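Lundham textile workshop gets its folding cell back after two-week refit

The folding cell at the Lundham textile workshop is running again after being out of use for most of September. The two-arm machine, which picks up cut cloth and lays it in folded stacks, was stopped when the left arm began missing the edge of the fabric on the heavier grades.

Greer Rennie, who manages the workshop floor, said the fault had been creeping in since the summer. At first the arm would miss one piece in a shift and the operator would put it right by hand. By the end of August the cell was rejecting 52 pieces a day, and the night run had been dropped altogether.

"We had got into the habit of standing next to it," she said. "If you need a person standing there all day you may as well fold the stuff yourself."

The work was done by Atberg, the small firm that installed the cell, with two of the workshop's own staff alongside. Cempaka Ngui led the job for Atberg. She said the first two days went on finding out what was wrong, and that the answer turned out to be several small things together.

The gripper pads had worn unevenly. They are bristly on the inner face so that they can take hold of woven cloth without marking it, and on the left arm the bristles had flattened on one side. The support under the sheet had also dropped slightly at one end, so the cloth no longer lay at the height the arm expected. On top of that, a cable on the wrist had been tied too tightly at some point and was pulling when the arm reached its furthest position.

"Any one of those you could live with," Ngui said. "All three and it starts grabbing at air."

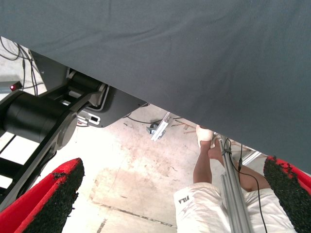
Amado Tagle, a maintenance fitter at the workshop, spent much of the first week on the rails that hold up the cloth support. These are ordinary aluminium sections bolted together, and the plan had been to loosen the low end, lift it and tighten it again. Two of the brackets were found to be bent and were replaced. The new ones came from the workshop's own stores, left over from a packing bench that was taken out last year.

The height was then set with a dial gauge at 10 points along the rail. Tagle said the old settings had been written on a strip of tape stuck to the base, most of which had rubbed off. The new figures have been put in the maintenance book and on a printed card inside the door of the control cabinet.

Getting the sheet level took longer than getting the rails level. A dark grey woven cloth is used for testing because it is the heaviest the cell has to deal with, and it has to be pulled evenly or the creases throw off the arm. Tagle and Anjani Menon, who operates the cell on the early shift, ended up working out a routine for it: one person holds the far edge while the other goes along underneath, and nothing is clamped until both are happy.

Menon has also taken over the daily checks. Before each shift she looks at the pads, moves both arms slowly through their full reach and watches the cables as they go. The whole thing takes less than a quarter of an hour. She said she had asked for the check to be done with the covers off, as the tight cable would have been spotted months ago if anyone had been able to see it.

The cable itself was not damaged. It has been given more slack and is now held with soft ties in place of the hard plastic ones. Atberg has changed its fitting sheet so that other sites get the same arrangement.

A further change is in the grippers. Until now both pads on a gripper were swapped when one of them looked worn, which in practice meant they were swapped when someone remembered. From this month they will be changed as a pair after a fixed number of running hours, and the old ones kept in a marked bag so that Atberg can see how they are wearing. Ngui said she expects the interval to be altered once there are a few bags to look at.

The inspection camera on the bench, an elderly Nikon, was used to record the worn pads before they came off. Rennie said the pictures had been handy when it came to agreeing what counted as worn, which the operators and the fitters had not always seen the same way.

The cell was brought back in stages. It ran on light cotton for a day, then on the middle grades, and was given the heavy cloth last. On the first full trial it handled 86 pieces without a miss before the run was stopped at the end of the shift. A second trial the next morning was halted early – a stack had been loaded the wrong way round – and then completed in the afternoon.

Farah Sopacua, who looks after orders at Lundham, said the stoppage had meant sending part of the hospital linen work to Rahman, a laundry and finishing firm on the same estate. That arrangement will carry on until the backlog is cleared. No orders were lost, though some went out late, and she thanked customers for putting up with it.

The cost of the refit has not been given. Rennie said most of it was labour, and that the parts came to less than the workshop had set aside for the year. The larger expense was the lost night run, which she hopes to bring back once the cell has gone a full month without help.

There is still one job outstanding. The floor under the cell is cracked and uneven, and Tagle believes this is why the support dropped in the first place. The feet have been packed for now. A proper repair would mean moving the whole cell and letting new concrete cure, and the workshop would like to leave that until the quiet period after Christmas.

Until then the rail height will be measured every week and the readings sent to Atberg. Ngui is due back at Lundham in six weeks to go through them with Tagle and to fit a second set of pads.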